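Sealing a Marble Countertop

Marble is a calcium carbonate stone. It absorbs liquids through its pores and reacts with acids on contact. A penetrating sealer slows absorption. It does not prevent etching, and any product label that suggests otherwise should be read with care. The procedure below covers an impregnating sealer on a honed or polished kitchen top.

Test the stone first

Put a teaspoon of clean water on the surface in three places: next to the sink, next to the stove, and somewhere that gets little use. Leave the water for 7 minutes, then wipe it up. If the stone has darkened under the water, it needs sealer. If there is no change, stop here. Sealer applied to stone that will not take it dries on the surface as a haze.

Dark and heavily patterned stones are harder to read. Look at the test spots from a low angle with a lamp to one side.

Materials

Solvent- or water-based impregnating sealer
pH-neutral stone cleaner
Acetone, for grease spots only
White cotton cloths or a lint-free applicator pad
Nitrile gloves
Painter's tape

Preparation

Clear the counter completely. Wash it with the neutral cleaner, rinse twice with plain water, and dry it with a towel. Vinegar, lemon and general bathroom cleaners will etch the surface and must be kept off it.

Treat grease spots with acetone on a white cloth, with the windows open and pilot lights off. Let the stone dry overnight. Moisture left in the pores blocks the sealer, and a counter that feels dry to the hand may still hold water around the sink cutout.
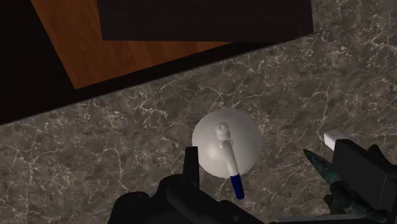
Tape off metal trim, painted walls and the edge of the cooktop.

Application

1. Work in sections you can reach without stretching. An arm's length square is enough.
2. Wet the surface evenly with sealer. Keep the cloth damp but not dripping.
3. Leave it for the dwell time on the label. Add a little more wherever the stone drinks it in quickly — veins and open patches often do.
4. Wipe off all the excess before it dries. Change cloths when the first one stops absorbing.
5. Buff with a clean, dry cloth, then move to the next section, overlapping slightly.

If haze appears, dampen a cloth with fresh sealer, rub the area for a few seconds, and buff it dry right away. Old haze may need the manufacturer's stripper.

Curing and retesting

Keep water off the counter for the full cure time given on the label. Repeat the water test after that. A second coat is justified only if one of the spots still darkens.

Record the product name and the month on a strip of tape inside a cabinet door. Retest every December, or whenever water near the sink stops beading.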